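Why I Defend the Dressing Mirror

Many people say a dressing table is a waste of space, and that a phone is enough of a mirror. I do not agree. A mirror with a carved rose and thin gold-toned lines asks you to sit down for a moment. I paid 90 dollars for mine and I never regretted it.

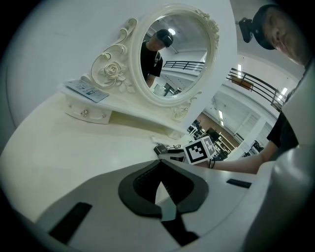
Page last changed: April, 10:72 revision

Of course the small drawer collects papers, and a leaflet always ends on top of it. I accept this.

Contact Niloufar Tabrizi | © Nelora | Back to top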